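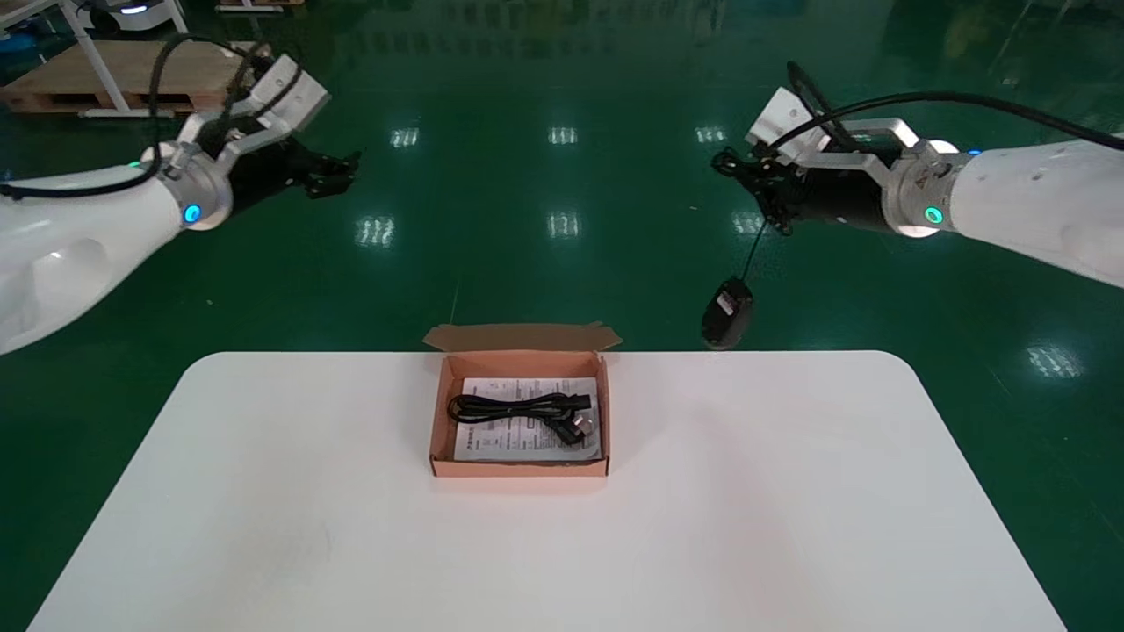

Drevar Floor Coatings: Frequently Asked Questions

Ordering and Site Survey

What information is needed for a quote?
Floor area, age of the slab, current covering and expected traffic. Drawings may be sent as PDF. If no drawings exist, the surveyor measures on site and the measured area is used for the quote.

Is a moisture test required?
A moisture test is required for every ground-level slab and for any upper slab less than five months old. Results from another contractor are accepted if the report shows the method used and the location of each test point.

Who carries out the survey?
Surveys are assigned by Lucero Londoño. The customer must provide access to the full area, including storage rooms and the space under fixed shelving.

Coating Systems

What is the difference between Lepik and Brirnov?
Lepik is a two-part epoxy with a gloss finish, intended for dry indoor areas. Brirnov is a textured system with a broadcast aggregate, intended for ramps, wash bays and loading areas. The two can be joined in one room with a metal strip at the transition.

Which colors are available?
Light gray, dark gray, sand, brick red and dark green are stock colors. Other colors are mixed to order and cannot be returned. Screen colors are not binding - request a sample plate before signing the order.
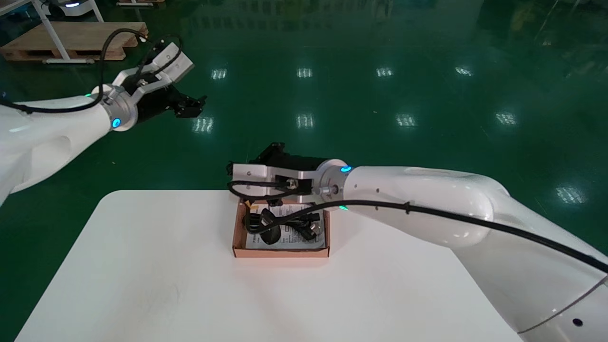 Dark green epoxy, gloss finish.

Can the coating go over ceramic tile?
Tile must be fixed, degreased and ground before priming. Hollow or loose tiles are removed and the voids filled with repair mortar. Grout lines may remain faintly visible under a thin system.

How are expansion joints treated?
Moving joints are carried through the coating and sealed with a flexible compound. They are not bridged. Saw cuts that no longer move may be filled flush at the customer's request, and this is recorded on the job sheet.

Application and Curing

When can the floor be walked on?
Light foot traffic is allowed 9 hours after the final coat at normal room temperature. Wheeled loads, pallet trucks and heavy furniture must wait 6 days. Cold rooms cure more slowly and are released in writing by the site lead.

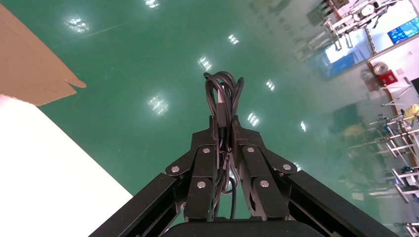

Can work be done on a Sunday?
Weekend work is available at the weekend rate. The building must have power, lighting and working ventilation for the full shift.

Care and Repair

What should the floor be cleaned with?
Use a neutral cleaner and a soft pad. Do not use solvent, steam or abrasive powder. Tire marks should be treated early - plasticizer from rubber can stain the surface permanently.

Are scratches covered by the warranty?
Surface scratches are normal wear and are not covered. Peeling and blistering are covered if the moisture report was on file before work began.
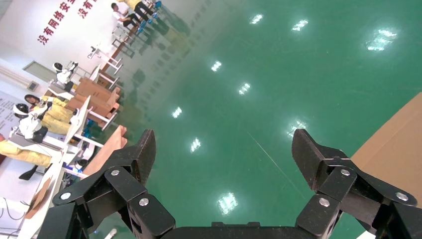 How do I report a defect?
Send the order number, room name and a short note on the defect to Gerardo Cattaneo in the service office. Quote form 624 in the subject line. Do not patch the area before it has been inspected.

Can a worn area be recoated without redoing the whole room?
Partial recoating is possible up to the nearest joint or wall. A difference in gloss should be expected between old and new sections.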